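Pascu Residents' Association: Members' Forum
Hall and Grounds > Badminton court markings

E. Jacobs (Secretary)
Members are asked to give their views on the marking of the hall floor for badminton before the July meeting. The present painted lines are worn and do not agree with the dimensions used by the league. Two proposals have been received. The first is for permanent paint, quoted by Jurketti at 1,537. The second is for a roll-out court from Vonarum at 1,405, delivery included. Kindly keep replies to the matter of the markings. The booking rota has its own thread.

Ionut_Filip
I wish to record my support for paint. A roll-out court must be laid and lifted for every session, and the evening group has the hall for two hours only. The dance class has also asked that nothing be stored in the side room.

K. Ngcobo
I must disagree with Mr Filip. Once painted, the floor cannot easily be altered, and the short tennis group has yet to be consulted. I would ask that tape be considered as a third option.
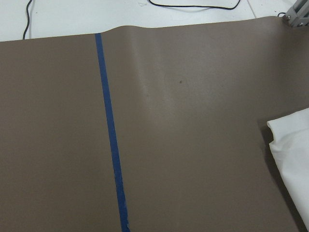
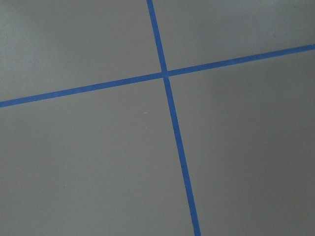

Blue tape on a flat surface, in both cases.

My proposal is that the court be set out in tape for one season and the question of paint be deferred. Tape may be moved if the service line is found to be wrong, as it was at my previous club. Where two lines meet, one strip may simply be laid across the other, as in the second picture, and the crossing remains perfectly clear to a player. Blue would also be distinct from the existing white lines. Pimeck supplies a floor tape in 38 mm width, and I estimate that 16 rolls would serve for both courts with some left for repairs.

Ionut_Filip
The width is not acceptable. Badminton lines are 40 mm. If the purpose of the work is to satisfy the league, we should begin with the correct figure.

K. Ngcobo
I accept the correction and will enquire whether a 40 mm tape is available.

Ruxandra Ardeleanu
May I raise the matter of cleaning? The floor is machine washed every month, and tape at the edges tends to lift. My husband Emanuel ran the hall at our last address and had to replace the baseline twice in one winter.

E. Jacobs (Secretary)
Thank you. All three options will be placed on the agenda. Mr Ngcobo is requested to send a written price for the tape by noon on the day of the meeting.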